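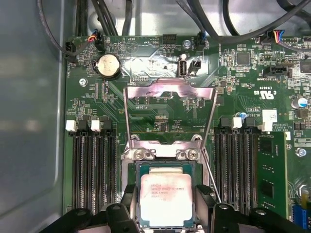 Xeon in its socket, load plate up, on the open server at the Grulard open day

I'd been meaning to get to one of these for ages, and this year I finally drove the 25 miles out to the Grulard server refurbishing shop. Signed in, got a sticker with my name spelled wrong, grabbed a coffee (decent!) and followed the crowd to the back.

The building is bigger than it looks from the road. First stop was intake, where old machines come in on pallets, and then testing, which is LOUD. Ileana Barbu took our group through and had to shout most of it. They did 373 machines last month, she said, and December is always worse.

My favorite part was the processor bench. I've built a few desktops, but a server board is a different animal – that big green board down in its gray metal case, memory slots on both sides of the socket with their black and white latches, and black cables all over the top end. The left-hand slots were empty, so you could see the little gold contacts in them. I could have stayed there an hour.

I asked Ileana what kills the most boards and she said bent socket pins, easily. She also told us to keep our fingers off the bottom of the chip, and a guy behind me laughed a bit too hard – I think he's been there.

Lunch was sandwiches in the loading bay. I bought 2 used drives from the sale table on my way out, still haven't tested them.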